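Home News Music What's On Listings Contact

Drerkel weekend grows to three stages for its March return

7th December

Birnville's small but mighty music weekend is coming back in March, and it is bringing a third stage with it. Drerkel, which began as a single night of guitar bands above a bakery, will spread across the old Tridmont ballroom, the market hall and, for the first time, the chapel at the top of Mill Street.

The first names went up last night and they are a treat. Győri, the five-piece whose last record seemed to be playing in every kitchen in town this summer, will close the Saturday in the ballroom. They played Drerkel once before, at teatime, to a crowd that mostly had its coats on. This time they get the full hour and a half, the big lights and, we are told, a brass section.

Lilla Gál opens the chapel stage on Friday evening with her violin and loop pedals. Anyone who caught her set in the market hall last time will remember how quiet the place went during the long middle piece – you could hear the fridge behind the bar. She has been asking for a room with a proper echo ever since, and now she has one.

"I walked in, clapped my hands once and said yes," Gál told us. "I've got two new pieces I've been saving up, and one of them really needs that ceiling. I can't wait."

In all there are 11 acts on the first list, with more to come after the new year. Local favourites are well looked after, too. The Sunday afternoon in the market hall is given over entirely to Birnville bands, and there is a late slot still open for a group that has never played a festival. Demos can be sent in until the middle of January, two songs at most, and rough recordings are fine. 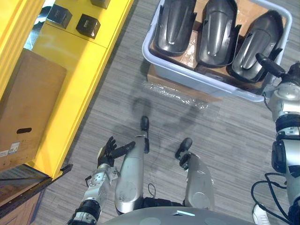

Cardboard box beside a yellow cabinet, with grey striped carpet alongside.

Norbert Dobos, who books the weekend, has been trying to get hold of the chapel for years. It seats fewer people than the other two rooms, so Friday's ticket will cover the chapel and the ballroom together, with Gál's set starting early enough for everyone to stroll down the hill before the first band plugs in.

"The walk is seven minutes if you don't stop for chips," Dobos said. "I've allowed for people stopping for chips."

Last time Drerkel sold 1,069 weekend tickets, its best yet, and the Saturday went first by a long way. Prices are being held for another year. The ballroom bar is moving to the back wall, which ought to cure the crush by the doors (hooray!), and the balcony will be open on all three nights.

There is plenty for younger ears as well. Under-12s get in free on the Sunday with a grown-up, and the morning drumming session is back in the market hall from ten, louder than ever if the last one is anything to go by. Bring ear defenders for the smallest ones. A handful of pairs will be kept at the door, but they do run out.

We have been going since the bakery days, and this is the first bill where we would happily turn up for every single act. Győri with brass! Gál under that great wooden roof! Even the Sunday clash between the two noisiest bands in town has been sorted out, with half an hour between them and a cup of tea in the middle.

Weekend tickets go on sale at noon tomorrow from the Tridmont box office and both record shops on the High Street. Day tickets follow in the new year. Doors on the Friday are at six, and the chapel set starts at seven sharp.

7 comments 12 shares

Contact the newsdesk | Copyright Birnville music pages | Back to top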